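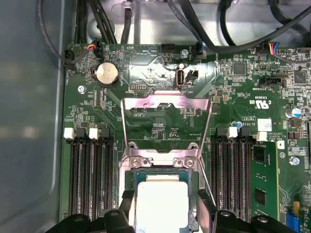

Used server shows half its memory after I moved it

Posted July 10, 2019 in Home Servers

I bought a used Prelau tower in March to hold backups for our office. It ran fine until I moved it to a closet on another floor. Now the startup screen lists 2 memory sticks when there are 4 installed, and it stops with code 901. Pressing the key to continue gets me into the system and everything works, only slower. Do I need new memory?

kutska

Probably not. Moving a machine is enough to shift a stick. Shut it down, pull the power cord, wait 30 seconds, then take out the missing sticks and press them back in until both latches click. If the same two slots stay blank, swap the sticks between slots. A fault that follows the stick is bad memory.
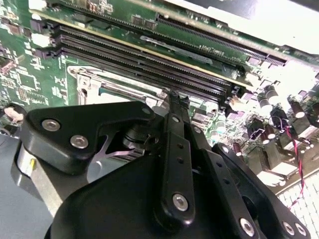

A fault that stays with the slot is the board or the processor seating — on mine it was the processor, which had to come out and go back in. Check the socket pins with a flashlight before you close it up.

zevent_fan

just buy new ones, memory is cheap now

russo

I'd try the swap first. Also look for a setting called mirroring in the setup menu. It cuts the usable memory in half, although it wouldn't explain the code.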